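Notebook, Pedden cell - tidy-up chores
Jan 19, 2026

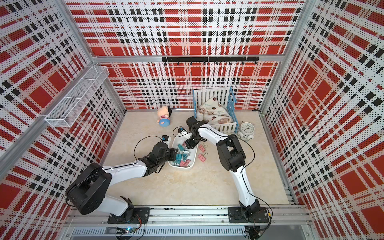

Both arms at the clip tray, left gripper in among the clips. Two pink ones on the floor to the right.

Binder clips remain the worst item on the Tisby list. The handles lie at any angle and hook into each other, so grasp choice matters more than arm speed. Diễm Phí wants 500 picks before we compare with July. Agreed.

Soft items next - doll, then blanket out of the crib.

Can it tidy a room yet? Not unattended. Diễm Mach's limit is 5 stops per 1,000 picks and we are well over.

To do: recheck left wrist camera offset, ask Grurneo about narrower fingertips.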